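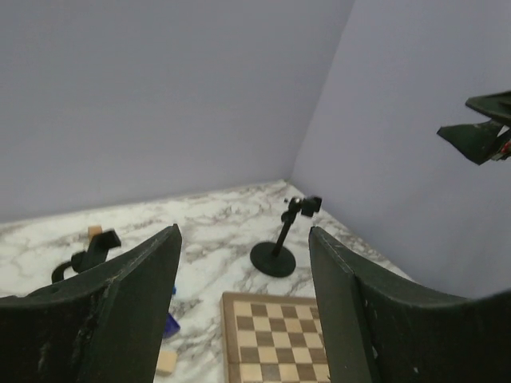
Our group is collecting demonstrations for a two-arm policy and I'm stuck on how much to change between episodes. We drive both arms by hand and record the wrist views. The table has a chessboard on it, a small black stand behind the board and a couple of light wooden blocks off to the left, and I don't know if those extras help or hurt. So far we have 212 episodes, nearly all from the same layout. The policy does well on that layout and falls apart when the board moves by a hand's width. Should I throw those out and start over, or add to them?

Posted by tevside_arms

Don't throw them out. We had 376 on one layout before we caught the same problem, and we kept every one. What helped was recording new ones in short blocks. Do 30 episodes, then move everything, including the things the task doesn't use. Turn the board. Swap which side the stands are on. If the extras never move, the model can use them as landmarks, and then it fails when they do.
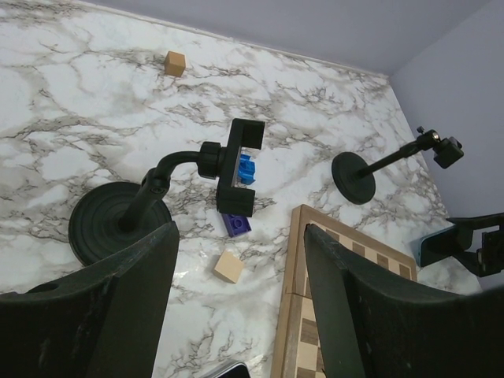

Also start the arms from different poses. If both grippers always begin at the same height, you get a policy that only knows that one approach. Write down the layout for each block in a plain text file. I didn't do this in March and had to go back through the recordings to sort them.

Posted by Sandoval

More data. Over 376 at least.

Posted by groton_k

Agree with Sandoval on moving things, but hold back 2 layouts and never train on them. Otherwise you can't tell if the new blocks did anything. Check that your operators aren't using the room view to drive, too. Ours were, and the wrist views often didn't show what they were reacting to. We made them drive from the wrist views only and the episodes got slower but the policy got better. Long pauses at the start of an episode should be trimmed.

Posted by Stimcombe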